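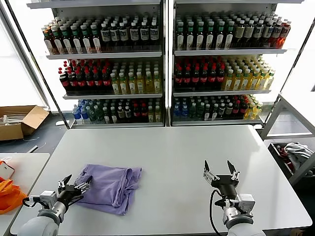 A purple garment on a white table.

The Blue Coat

The bus let Demetrius Doucet off at Plurlow a little after four in the afternoon. He had the claim ticket in his shirt pocket and his mother's house key on a string around his neck, the way she used to make him wear it.

The cleaner's was called Odoi and it stood between a bank and a store that sold fishing line. A woman was at the counter doing a crossword. He gave her the ticket and she looked at both sides of it.

"This is from June," she said.

"I know. She was sick."

"We send things on after ninety days. There's a sign."

He looked at the sign. It was next to the clock and it did say that.

"Send them where?"

"Tranuvow. The church there has a sale." She turned the ticket over again. "Number 1350. What was it?"

"A coat. Blue, with a belt. She might have said it was navy."

The woman went in the back. He heard hangers moving along a rail. A man came in with shirts, waited, put the shirts on the counter and left again. Demetrius read the crossword upside down. She had most of it done except the lower corner.

She came back with nothing in her hands. "I have a 1350 in the book," she said. "Paid in advance. It doesn't say where it went."

"She always paid in advance."

"Was it a good coat?"

He thought about it. His mother had bought it the year he started at the Hesix plant, with her own money, and she had worn it to his wedding and to the hearing after the wedding was over. One pocket had been sewn shut because things fell through it. She had asked him for it twice in the hospital. The first time he said he would go on his lunch hour. The second time he said it was too warm for a coat.

"It was all right," he said.

The woman wrote down a phone number for the church and the number of the bus, which was the 31. The last one went at twenty to six. She opened the register and took out some bills.

"I can give you back the cleaning."

"They cleaned it, though."

"I guess we did."

He left the money where it was and put the paper in his pocket with the ticket. Outside it had begun to rain a little. The stop for the 31 was across the street, on the side away from home, and there was a bench with a man asleep on it. Demetrius stood next to the bench. When the bus came he asked the driver how long it took to get to Tranuvow.

"Forty minutes," the driver said. "You know anybody out there?"

"No," Demetrius said, and paid, and took the seat behind him.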